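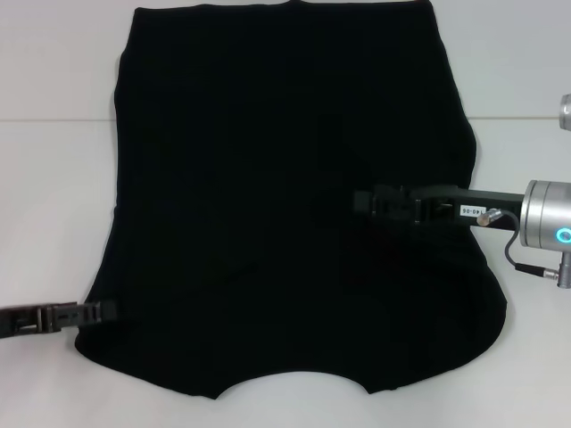 Step 3: Budget for the table and the grippers

Guides > Planning > Folding cell
2 min read

Price the work surface before you price the arms. A large t-shirt laid flat takes up most of the space between two grippers, so measure your biggest garment first and add 17 inches on each side.

1. Choose a pale top if you handle black shirts. Two panels cost less than one. Ask Nurnent for the seam position in writing.
2. List grippers on their own line, one per arm. Fingers wear out, so order 2 spare sets.
3. Add cables and connectors. We set aside $200 per arm.
4. Label every gripper body and put the same number on your parts sheet.
5. Get quotes from Furard and Kusent. Kusent's lead time was about 23 days in October.

Send the totals to whoever signs off before you go on to Step 4.

Questions: Yasmine Ouali, Tomaszewski planning desk | © Tomaszewski | Back to top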